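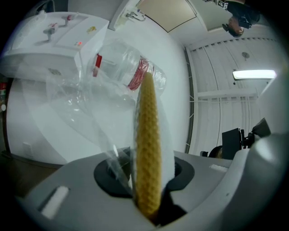
A hand-held gripper with a water bottle and a clear plastic bag at the Altasano shared lab.

Altasano lab records everyday chores by hand for the Kusik robot

26 Mar 2022

The shared robotics lab at Altasano has started recording household and office chores with hand-held grippers, and plans to use the recordings to train its Kusik robot arm. Bottles and plastic bags are the first items on the list.

A person holds the gripper by its handle, squeezes to close the fingers, and does the job at normal speed. A camera on the tool records the view down the fingers. Software from Virnis, the lab's partner on the project, then works out how the tool moved and how far the fingers were open at each moment. Those numbers are what the arm is trained on.

The lab had recorded 906 usable runs when this item was written. The goal is 3000 by the end of May. A run is one attempt at one job from start to finish, and it counts as usable if the camera kept its bearings and the person didn't stop halfway.

Demyd Ivanyshyn, who runs the recording sessions, said the first jobs were picked because they come up in every kitchen and break room.

"Everybody has a bottle that needs to go somewhere and a bag that's in the way," he said. "We wanted jobs a person can do without being taught. Then the only thing they have to get used to is the tool."

Until last fall the group taught the arm by remote control. An operator sat at a desk with two levers and a foot switch and drove the arm while watching it. That method gives very clean data, Ivanyshyn said, and the arm's own sensors record everything. It is also slow. Moving one bottle from a counter to a box could take an operator 2 minutes, and most of that went to lining up the fingers. New operators needed several days of practice before their runs were worth keeping.

With the hand-held tool, a new person is usually making usable runs within the first hour. The tool also goes places the arm can't. Kusik is bolted to a bench in the Godoy Building and has never left it. The grippers have been taken into offices, a hallway pantry and the lab's own sink area, and more rooms are on the schedule.

Bags have been harder than the group expected. A thin, clear bag changes shape every time it is touched, and it can fold over the fingers or hide the thing the person is trying to reach. It is also hard for a camera to pick out. In the remote control work, the group mostly left bags out. By hand, people deal with them without much thought, turning a wrist or letting go and trying again from another side.

Those second tries are kept. Catalina Herrera, who prepares the recordings for training, said early versions of the data had the fumbles cut out, and the arm trained on them did badly as soon as something slipped.

"It had only ever seen things go right," Herrera said. "When the bag slid, it carried on as if it was still holding it. So I stopped trimming. If somebody drops the bottle and picks it up again, the whole run stays in."
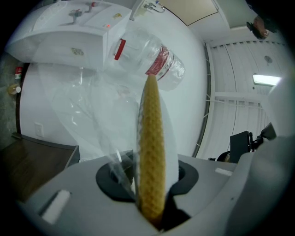

She does remove runs with other problems. The most common one is speed. People who have done the same job many times in a row begin to rush, and the picture blurs when the tool swings around quickly. Another is closing the fingers too early, before they reach the object, which is a habit some people pick up from using kitchen tongs. Herrera flags those runs and sends a short note back to the person who made them.

The sessions now follow a set order. Each one starts with a slow pass around the room so the software has a fixed reference for where things are. The person then opens and closes the gripper all the way a few times before touching anything. After that the jobs are read off a card. Objects are moved to new spots between runs, and the person is asked to come at them from a different direction when they can.

Blinds, ceiling lights and plain walls all show up in the wide view of the camera, and they matter more than the group first thought. Large blank walls give the software little to hold on to. Bright lights can wash out part of the view when the tool is tipped upward. The lab has not tried to fix this by dressing the rooms. Ivanyshyn said the arm will have to work in ordinary rooms sooner or later, so the recordings should come from ordinary rooms too.

The fingers on the tool can be swapped. The lab wants the same fingers on the arm as on the hand-held grippers whenever possible, so that what a person learned to do with a certain grip carries over. Different pads have been tried during the spring. Textured ones are preferred at present for smooth plastic, although Herrera said the group has not compared them closely enough to publish anything.

The first test on the arm took place earlier this month, using only the bottle runs. Kusik was asked to pick up a bottle lying on its side and set it in a tray. It managed the job 17 times in a row of 24 when the bottle was placed near the middle of the bench. Results were poorer near the edges, where the arm had to reach at an angle that few people had used in the recordings. The group has since added more runs from low and sideways positions.

No bag test has been scheduled. Herrera said she would like to see a larger share of the recordings finished first, with more kinds of bags, including paper ones and the thicker kind with handles.

Remote control has not been dropped. The lab still uses the levers for jobs where force matters, such as pushing a plug into a socket or turning a tight lid. The hand-held tool records how far the fingers open and where they go, and it does not record how hard the person is pressing. Virnis is working on a version with a simple force sensor behind each finger. The lab expects to borrow one for testing in the summer.

There is also a plan to mix the two kinds of data. Under this plan the arm would learn the general motion from the hand-held runs and the last part of the job from a smaller set of remote control runs. Ivanyshyn said a trial of this was started in February and stopped when the two sets of recordings turned out to use different clocks. The timing problem has been fixed and the trial will be repeated.
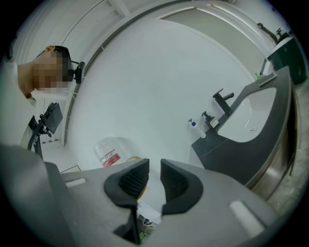 Altasano Shared Robotics Lab | Teaching and Demonstration Group

The group is looking for more people to take part in recording sessions through the end of May. No background in robotics is needed. Left-handed people are especially welcome, as nearly all the runs so far were made with the right hand.

Sessions are held in the Godoy Building on weekday afternoons. They include a short safety talk, a practice period and the recording itself, with a break in between. The tool gets heavy after a while, and people are told to put it down whenever they want to. A run that is stopped for a rest is simply thrown away and started over.

Anyone who comes should wear sleeves that can be pushed up past the wrist. Loose cuffs have covered the camera in several runs. Large rings and bracelets should be left at home or taken off before the session.

The camera on the tool has a very wide view and often picks up other people in the room. Faces are blurred before the recordings leave the lab's own computers, and everyone present signs a form beforehand. People who use the rooms for other work will find a notice on the door when a session is on. Those who would like to stay out of the recordings can ask for a time when the room will be clear.

Groups of up to four can book together. Two people can record in the same room at once if they keep to separate counters, but the group asks that they not hand objects to each other during a run.

The next set of job cards will cover wiping a counter, putting a cup in a sink and hanging a towel over a rail. Suggestions for other jobs can be left with Herrera at the lab desk. She is mainly interested in short ones that can be done with one hand and need nothing that can spill on the floor.

A first batch of bottle recordings will be shared with other labs once the blurring has been checked. The group has not set a date for the bag recordings.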